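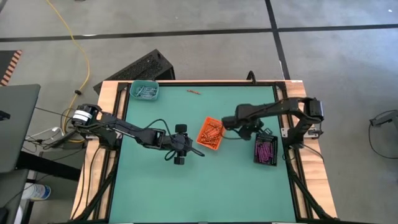
Clundville Shared Workshop, robot arm build group
Minutes of the March meeting, Sunday, 2 p.m., at the table

Minutes taken by me again, because I sat down last and the notebook was on the only chair left. I've typed them up more or less in the order we talked, so the money part turns up in the middle and the parking question turns up twice.

Present: most of the regulars, plus the couple who came to the soldering evening and wanted to see what we do when we're not soldering. Apologies from our welder, who has a cold, and from the person with the van.

Minutes of the last meeting

Read out by me, a bit too fast. One correction. I had written that the left arm was "finished" and I've been asked to change that to "mounted." Fair enough! Changed. Everybody was otherwise happy with them.

Where the build has got to

Both arms are now on the table, one on each side of the mat in its black frame, and they can both reach the middle. We spent a good while arguing about whether they reach too far. The left one has the long black finger on its gripper, and the person who built the control software wants to keep it that way until we've tried it properly on the loose screws. The rest of us think a shorter finger would be easier to aim. We agreed to print a shorter one and try it on the left arm first, leaving the right arm alone so we have something to compare with.

The wiring on the left arm got its own discussion. The cables loop along the segments and there's a gathering of white and black ones down by the base, and I said (I'll own this, it was me) that I don't like how much slack there is. The answer was that slack is what lets the elbow move. My answer to that was clips. Clips are going to be tried. If the elbow starts pulling on them they come straight off again and I promise not to bring it up.

Software next. We're calling the program Vurnlow now, after a vote that took longer than the software report itself. Vurnlow can send one arm to a saved position and then the other, but it can't yet stop them from wanting the same spot at the same time. Until that's sorted out, the rule is one arm moving and the other one parked. Parked means pulled back toward its own base with the gripper up, and we'd like that to be a single button — at the moment it's a line you have to type, and two of us have typed it wrong.

The sorting job

This was the main item and the reason people had driven in. The idea is still that the arms will sort hardware into the right places so that we humans can stop doing it on Sunday afternoons. We talked through what goes where, and this is what was agreed, so please keep to it when you're using the table:

Silver screws live in the small teal bin, in the corner of the mat.
The orange and copper-colored pieces go in the orange tray.
The magenta-purple ones stand in rows in the black rack, on the right arm's side.
Anything else goes back on the shelf before you leave.

The tray caused the most talk. It doesn't have a fixed place, so it ends up at an angle, and a saved position is no use at all when the thing you saved it for has turned a little. One suggestion was to teach Vurnlow to look for the tray. Another was to stick down two corner blocks and push the tray up against them. We went with the blocks, on the grounds that they cost nothing and could be done before the coffee was ready. (They weren't, but they're cut now and in the drawer.)

There was also a nice idea from one of our visitors, who asked why we don't start with the rack when it's already so tidy. Good question, and it got a long answer. Taking one piece out of a straight row is much easier than picking one out of a pile, so we're going to do that first and save the teal bin for when we feel brave. I was really pleased with this, we'd been staring at that bin for weeks.

Pieces that miss the tray or fall out of it: for now a person puts them back, with the arms parked. We're not going to write any clever code for it before the summer.

Money

The build fund has 1,405 in it, in dollars, after we paid for the second arm's replacement motor. The motor came from Sarantis and it has been fine so far, though the box arrived looking as if it had been sat on. Brivavon have written to say the spare gripper parts are out of stock and would we like to wait or be refunded. We'll wait. The visitors asked whether there's a fee for joining the build group and there isn't, only the normal workshop membership, but a bit toward filament is always welcome.

I asked for 20 dollars for clips and sticky pads and got it without any debate at all, which made me wish I'd asked for more.

Table and floor

The yellow extension cord was raised by three different people. It runs across the floor to the left side of the table and somebody is going to catch a foot in it. We agreed to look at bringing power in from the wall side, and in the meantime it gets taped down along its whole length. I'm doing the tape. The striped hazard stuff stays where it is until that's done.

Drinks: please keep bottles on the floor or on the shelf, never on the mat or the frame. This is an old rule and I've been asked to write it down again, so it's written down again.

The laptop can stay next to the table on open evenings but has to go in the locked cupboard at night. The key is on the hook by the kettle.

Open day

Clundville's spring open day came up and we'd like to show the arms. Nobody under 10 at the table without a grown-up, and one of us with a hand near the off switch the whole time. We still have to decide what the arms will do. Moving one piece from the rack to the tray was the favorite, slowly, over and over. A few people wanted the arms to shake hands, and I have recorded that the software person put their head in their hands.

Parking for the open day: ask the church. Parking for ordinary Sundays: also ask the church, while we're there.

To do before next time

Print the shorter finger and fit it on the left arm (design is on the shared drive).
Cable clips on the left arm — me.
Stick down the corner blocks for the tray.
Make a proper park button in Vurnlow.
Tape the extension cord — also me.
Write back to Brivavon to say we'll wait.
Ask the church.

Next meeting is same time, same table. Bring a mug, we're short of mugs. Closed a little after four, and a few of us stayed on to argue about the finger.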